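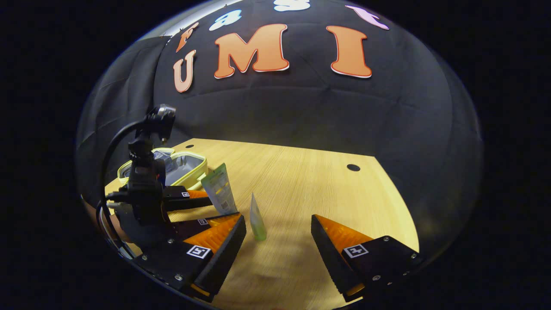
Fares Srour asked at the close of the last session whether a hand-held gripper needs to be built to the same standard as one bolted to an arm, given that a person is holding it and will correct for any slackness without noticing. The question is a fair one and these notes are arranged as an answer to it. In short, it does, and the correction made by the hand is the reason.

Grikbridge Shared Workshop
Building a Hand-Held Gripper: Notes for Session 4
Issued Feb 8, 2020
Course tutor: Ishbel Gourlay

1. Purpose of the session

By the end of this session each pair should have a gripper whose two fingers open and close evenly, with pads fitted and markers attached. Wiring was covered in Session 3 and is not repeated. Members who missed it should read the Session 3 notes before switching anything on.

2. Why slackness matters

A person closing a gripper on a small tube watches the tube. If one finger lags, the wrist turns slightly and the grasp still succeeds. The recording, however, holds the turn of the wrist together with the movement of the fingers, and an arm that later follows the recording will copy both. If the arm carries a gripper without the same slackness, the turn will push the object sideways.

The allowance for this course is therefore the same for both types. With the fingers closed, neither tip should move when pressed lightly from the side. Where movement is felt, check the screws in the finger plate first and the pivot second. Do not cure it by overtightening the pivot. A stiff gripper tires the hand, and people begin to snatch at objects.

3. Fitting the pads

The soft pads go on the inner face of each finger with the ridges facing inwards. Clean the face with a dry cloth and allow the adhesive to set overnight. Pads on opposite fingers must meet squarely. A pad set too far forward will touch first at its leading edge and squeeze a round object out towards the table.

Pads are to be replaced in sets. One new pad against three worn ones gives an uneven grip which is difficult to trace afterwards. Spare sets are kept in the drawer marked Gillies, and members should sign for what they take.

4. Markers

Each finger carries a square black-and-white marker near its base, where the camera on the tool can see it. The distance between the two markers gives the opening of the gripper, so a marker that is creased, lifted at a corner or greasy will give a false width.

Markers must be printed at full size, with any "fit to page" setting turned off. Measure the printed square with a steel rule before cutting. Leave the white margin in place. Three of the sheets handed in during November had been trimmed to the black edge and had to be printed again.

5. Objects for the first trials

Begin with things that are light, do not break and stand up without help. Small tubes of hand cream or toothpaste are suitable, and the flat kind offers a useful comparison because the grip must be turned to suit it. A plastic lunch box makes a good target for placing. Glass is not to be used until Session 6.

Glossy surfaces catch the ceiling lights. If a marker is lost from view during a trial, look for a reflection or a shadow across the finger before altering the software.

6. Procedure

Work in pairs, one holding the tool and one keeping the log. Open the gripper fully and close it fully before each run, so that both ends of its travel are recorded. Approach slowly, close, lift by a hand's breadth, place, and release. Keep the cable behind the wrist. A cable that drags on the table pulls at the mount and will in time loosen it.

Each pair should complete 37 runs. Failed runs are to be kept and labelled as such. The Fiscombe group deleted theirs last year and could not afterwards explain why their arm missed on the left side.

7. Storage and files

Files are to be copied to the Sovier drive before members leave. The folder name is the bench number followed by the initials of both partners. The drive will hold 3000 runs in all, and space is not reserved for any one group.

Grippers are hung up by the mount, never by the cable, with the fingers open so that the pads do not take a set.

8. Before the next session

Read sections 2 and 4 again. Bring the completed log, a steel rule and one object from home that was not used in the trials. Questions about pivots should be sent to Ishbel Gourlay in advance, as replacement parts have to be ordered.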